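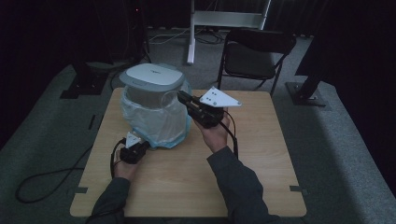

Prirnholm guesthouse reopens its garden rooms after a long spring of work

7 Jul 2019

Guests who have been asking since last fall when they could book the garden side of the Gerkik guesthouse again finally have their answer. The rooms behind the main building opened their doors at the end of June, and the first families have already been and gone, leaving some very kind words in the book by the front desk (and a few drawings from the younger ones, which have been pinned up in the breakfast room).

Regular visitors to Prirnholm will remember the garden rooms as the cool, quiet ones at the end of the gravel path, with the low windows and the rather temperamental showers. The low windows are still there, you'll be glad to hear. The showers have been replaced in every room, along with the water heaters, so two people can now wash one after the other on a chilly morning without any negotiating over who goes first. The old carpets have come up, the beds are new, and each room has gained a little kitchen corner with a sink, two burners and a fridge big enough for a weekend's worth of food.

The building work was carried out by Janevski, the family firm from the other side of the river that also did the bakery roof two years ago. It was supposed to be finished in time for the Easter holidays, but the drains under the path turned out to be a good deal older than the plans suggested, and a long stretch of pipe had to be dug up and laid again. The guesthouse kept the front rooms open all the way through and knocked a little off the bill for anyone who stayed while the digging was going on, a gesture that several guests mentioned warmly in their reviews.

Prices have gone up, though not by as much as some people feared. A garden room for two now costs 300 a night in the summer season, with breakfast included, and 247 from the start of fall until the spring. The larger family room, which sleeps five if one of them is happy on the fold-out bed, is 700 a night all summer long. Guests who had already paid a deposit before the work began will be charged the old rate, whatever date they end up choosing, and they can move their stay once without a fee.

Breakfast is where a lot of the affection for this place comes from, and very little has changed there. It's served from seven until half past ten, there is still warm bread and the plum jam that people like to take home by the jar, and the kitchen is happy to pack something in a paper bag for anybody catching the early ferry. Those staying in the garden rooms can now have their breakfast brought over on a tray if they ask the evening before, and judging by the first couple of weeks, plenty of them will!

Getting there has become a bit easier too. The number 717 bus now stops at the corner by the Lullik footbridge, a five-minute walk from the gate, where before it meant a fairly steep climb up from the harbor with your suitcase bumping along behind you. Drivers can still park for free in the yard, but the spaces are narrow and they do fill up by early evening, so it's worth calling ahead if you are coming in anything larger than an ordinary family car.

Dogs are welcome in two of the garden rooms, as long as they are mentioned when you book. The path is now level from the yard to the last door, and one room has a wider bathroom with grab rails and a shower you can roll straight into, something guests had been requesting for years.

Bookings can be made by phone or at the front desk. Most weekends through August are already taken, but there were still rooms to be had on weeknights when we checked, and the guesthouse keeps a waiting list for cancellations. Check-in is from three in the afternoon, and anyone who arrives earlier is welcome to leave their bags and sit in the garden with a coffee.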